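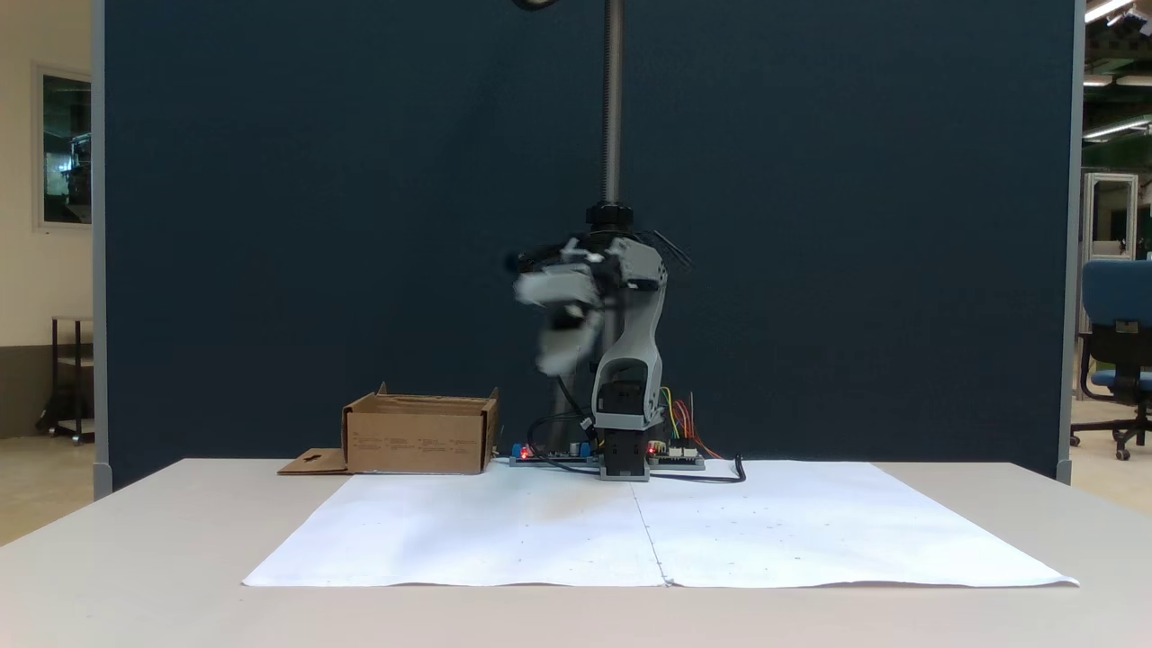
Category: Student Work / Building Acoustics

Open-plan study rooms are usually furnished before anyone measures how sound behaves in them. This report covers reverberation time and speech privacy in the ground-floor study room of the Gamari building, where desks are separated by upright partitions. The room has a concrete ceiling, a vinyl floor and one glazed wall. The partitions are tall and dark navy blue, and each stands at the back of a white tabletop, so that a seated person faces the panel at close range. A hard tabletop reflects most of the sound that reaches it, and a tall panel behind it can either absorb that sound or send it back to the speaker, depending on the panel's core and covering. The purpose of the project was to find out which of these the panels were doing, and whether a change of panel would reduce complaints about overheard conversation.

Background

Reverberation time is the time taken for sound in a room to fall by 60 decibels after the source stops. In practice the full drop is rarely available above the background noise, so the decay is measured over a shorter range and extrapolated. We used the 20-decibel range, starting 5 decibels below the initial level. The result is normally written T20.

Reverberation time says little about privacy by itself. A room can have a short decay and still carry speech clearly from one desk to another when there is a direct line between talker and listener. For this reason we also measured the drop in level with distance, first with the partitions in place and then with them removed from one row.

Method

Measurements were made on a Thursday evening, after the room had closed. The ventilation was left running at its normal setting, as the background level it produces is part of what occupants hear. The source was a small loudspeaker at seated mouth height, fed with pink noise for the level measurements and with a swept sine for the decays. The microphone was placed at seated ear height at 11 positions, none of them closer than one meter to a wall.

Two panel types were compared. The existing type, supplied by Zanance, has a fabric face over a rigid board. The alternative, on loan from Fallahi, has a fabric face over a mineral wool core. Both sets are the same height and width, so any difference in shielding from geometry alone should be small. Panels were exchanged in one row only. Replacing every panel in the room would have taken more than the one evening we had.

Decays were analyzed in octave bands from 125 Hz to 4 kHz. Each position was measured twice and the two results averaged. One position near the glazed wall gave inconsistent decays in the 125 Hz band and was excluded from that band only.

Results

In the middle bands, the change of panels produced a clear reduction in reverberation time near the modified row and a smaller one elsewhere. The greatest change was in the band centered on 2,000 Hz, where T20 averaged over all positions fell by 19 percent. At 125 Hz we found no difference larger than the spread between repeated measurements. A thin porous absorber has little effect on long wavelengths, so this was expected.

The level drop between neighboring desks on opposite sides of a panel improved by almost 2 decibels with the mineral wool core. A change of this size is near the limit of what a listener would notice. Removing the panels altogether had a much larger effect. Most of the benefit therefore comes from blocking the direct path, and the core material contributes a smaller part by reducing reflections from the face.

Reflection from the ceiling was visible in the impulse responses at every position. It arrives shortly after the sound that diffracts over the top edge of the panel and at several desks is the stronger of the two. A better panel cannot reduce it.

Sources of error

The loudspeaker was not fully omnidirectional above 2 kHz, and its orientation was kept constant to limit the effect. The room was unoccupied except for the project group. Clothing and bags add absorption, so reverberation times in normal use would be shorter than those reported. The modified row was next to a bookcase, which may have scattered some of the sound that would otherwise have returned to the measuring positions.

The decay analysis was carried out in Wetero, using the student license. The default smoothing was turned off after it was found to shorten the apparent decay in the lowest two bands. Results obtained before this setting was changed were discarded and recalculated from the raw recordings.

Recommendations

The existing panels should be kept until they are due for replacement. If funds are available sooner, they would be better spent on absorbent ceiling panels above the desk rows, starting with the rows farthest from the entrance, where the longest decays were measured. Further measurements should be made with the room occupied, and should include a speech intelligibility index at each desk.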